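Momwood Notes

Home | Blog | Recipes | Archive | Get in touch

Last updated: January

So the whooping cough thing has reached us. I'd been reading about it going around over in Plorside since before the holidays and had filed it away as a Plorside problem, the way you do, and then the school nurse's letter came home in the backpack, folded into a tiny square and smelling of banana. Three cases in the elementary school, one of them in my younger one's grade. Please check your child's vaccination record. Please keep coughing children home.

I did what any calm and sensible parent would do and tore the kitchen apart looking for the yellow cards. They were in the drawer with the takeout menus. My older one is fully up to date, hooray. My younger one was missing the booster she should have had before kindergarten, and I can tell you exactly how that happened: we moved, the old practice closed, the new one had a wait list, and then I forgot. I felt pretty sick about it for an evening.

The next morning I called the Barbier clinic at 8 on the dot and was told I was number 36 in the queue. Thirty-six! I made lunches, packed two bags, found a shoe, and was still on hold when the bus came. When a person finally picked up she was so nice that I forgot to be annoyed. They were running extra vaccine sessions because of the outbreak, and she had a slot that same afternoon at 4.

I had no idea how big the thing had gotten until I saw the sheet taped up in the waiting room. The county had 244 confirmed cases as of that week, and somebody had already crossed it out in ballpoint and written 264 next to it. I stood there doing the subtraction while my kid tried to climb the coat rack. The nurse told me a lot of them are older kids and adults whose protection has worn off, and they're mostly fine, just miserable and coughing for weeks. The ones everybody worries about are the babies. They can get very sick very fast, and sometimes they don't even cough, they just stop breathing for a bit. My neighbor has a newborn. I thought about that all the way home.

Then she looked at me and asked when I'd had mine. Um. College? Possibly? So I got one too, right there, sleeve up, next to a poster of a cartoon lung. My daughter held my hand and told me to look at the fish tank, and that was the sweetest part of the whole week.

Sore arm, both of us. Mine was worse (I am told I complained more, and I'll accept that). She had a bit of a temperature overnight and then slept in until nearly 9, so I kept her home and we had a very lazy day on the floor with a blanket and far too much toast.
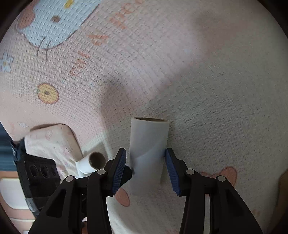

The other thing I wanted to write down, mostly for the parents who keep messaging me, is what the nurse said about the cough itself. It starts out like any dumb cold, runny nose and all, and that can go on for a week or 2 before the bad coughing kicks in. Those early days are when it spreads like crazy, so if your kid has been near a case and gets the sniffles, call your doctor then and mention the contact. Don't wait for the whoop. Plenty of people never whoop at all. There are antibiotics, and they do more good when they're started early. And if a baby is struggling to breathe or turning a funny color, that's a 911 call, don't go looking it up first.

The Zalinska pharmacy downtown is doing the adult booster as walk-ins, by the way. My sister went on her lunch break and was out before her sandwich got warm. Bring your insurance card, and park around the back, the front lot is a mess with the roadwork.

The neighbor with the newborn has had hers, I asked over the fence. Her parents are flying in next month and she's making them get it before they're allowed through the door. I've offered to leave soup on the porch.

Next post will be the lentil thing, I promise. I still need to write down how much cumin I used.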